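Folding on the sofa – May washing, part two

Quick one this week, no time for a proper write-up. Etesside flat, Saturday, the Nokarness bag finally emptied. Ten tops to get through before lunch and the ironing board is still at Ivone's. So the grey seat it is. Bit low for the back but wide enough, and you can sit on the floor with your tea while you do it. Captions as I go, sorry for typos.

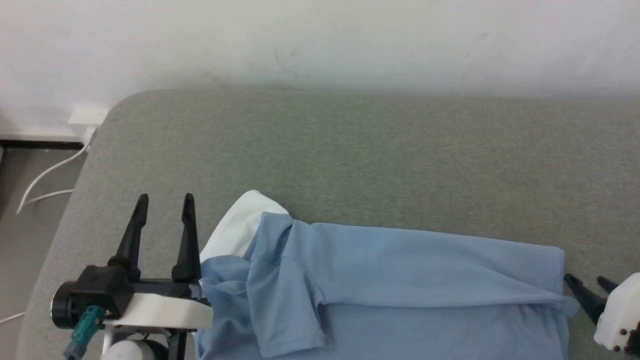 Long fold first. I always do the body before the sleeves, other people do it the other way and get cross with me about it. Get one straight edge and the rest follows, more or less. The light blue one has its top part turned over in a nice flat band, and the right end is doing that pointy flap thing I can never get rid of. Left sleeve still hanging down, that gets tucked in last. White underneath, leave it, it gives the blue something to sit on.

Smoothing is done with the flat of the hand, middle outwards. I used to tug at the hems and all I got was wavy hems. Knits want time more than force. Pile them no higher than you can carry to the drawer in one go.
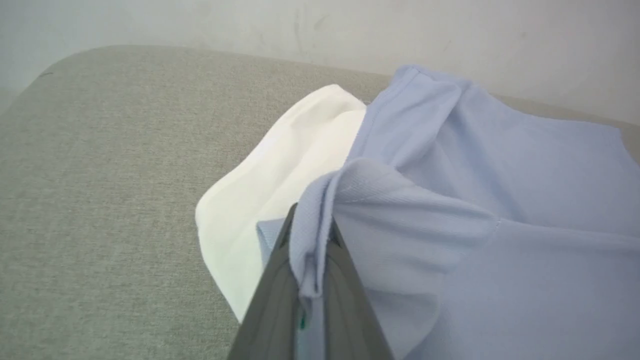 Balthasar Schwaiger wrote in after part one to say that white and pale blue should never go in one pile, he keeps two baskets and swears his whites stay whiter for it. Fair enough. I have one drawer and it sticks, so mine share. He also asked what I use on collars – plain water in a spray bottle, nothing clever.

Next bit is bundling, for bags and not for drawers. Going to Witon for two nights so it all has to fit in the small holdall, shoes included.

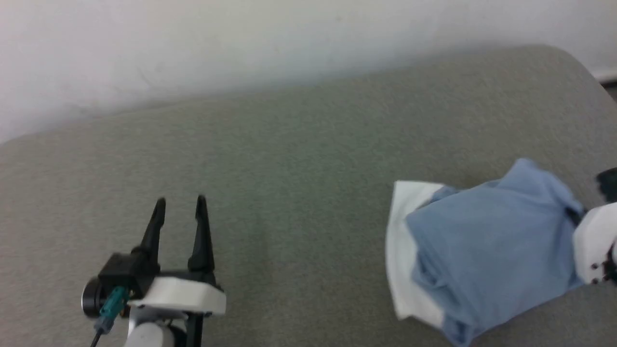 Bundles are for when you're late. Soft things inside or underneath, the bigger thing on top, then squash. Creases don't matter much if it's all coming out the same evening. With the blue heaped over the white like that you get a lumpy sort of rectangle, white showing down the left side, and a peak at the top right which wants pressing down befor it goes anywhere near a zip. Roughly 17 minutes for the whole bag when I did it last time, and that was with the phone going.

Polo shirts are the akward ones. Collar, buttons, the lot. Do up the top button, face down, sides in, then half and half again. Ivone Amaral showed me that years ago at the Gasser laundry and I still get the sides uneven. 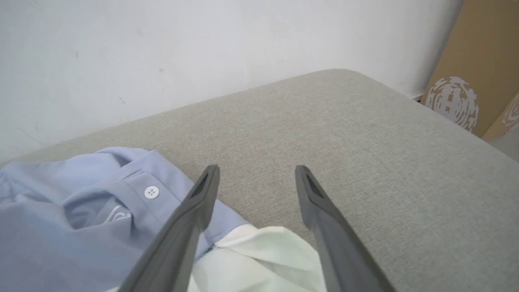 If it won't go flat, open it right out and start again, dont try and mend a bad fold. Collars up while you work, down at the end. Then into the holdall on top of the jeans, never under.

Part three will be socks, when I've found them all.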